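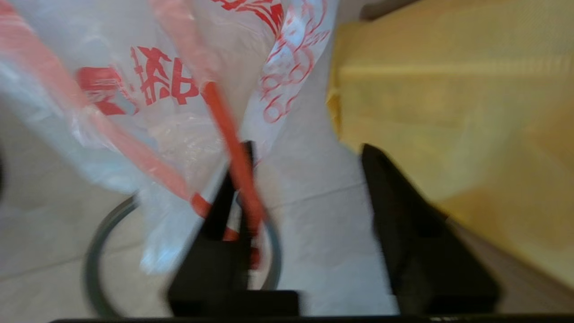 September 23, 2023

Finished the second series of Plerelgate last night, all the way to the credits, and I am cross. Properly cross, the sort where you wash up very loudly.

So. They've written out the lighthouse family. Not killed off, not sent away on a boat, just never mentioned again after episode 2, as if the whole of series one had been a dream I had on my own! I went and looked on the fan forum (a mistake, it was past midnight) and there was a thread with 701 replies, most of them shouting. One person reckons the family storyline was dropped because of the ferry accident in the spring, and that the channel got nervous about showing anything with a boat in it. Maybe. But then why keep the storm in the titles?

I do understand being careful. I remember Lotbridge losing a whole Christmas special because there was a flood in it and half the country was under water that week, and I thought that was fair enough. They showed it in the new year with a little warning at the front — no harm done. You can wait a bit. You can't snip four people out of a story and hope we're all looking at our phones.

And the dog has gone as well. Koppel, the big daft grey one, best actor in it by miles. He gets one bark off screen in the fifth episode and I'm fairly sure it's the same bark they used last year.

Anyway, the last episode is 96 minutes long and I'd say over 2 of those are just the inspector staring at the sea. Lovely coat, mind. I did cry at the bit on the harbour wall, so they've still got me, and I expect I'll be back for the third one, moaning.

Started the Breton thing this evening to cheer myself up, the one with the baker who solves burglaries. Subtitles, so no knitting. Two episodes in and I already suspect the postman. Must remember to ring the telly licence people about the direct debit, and buy milk.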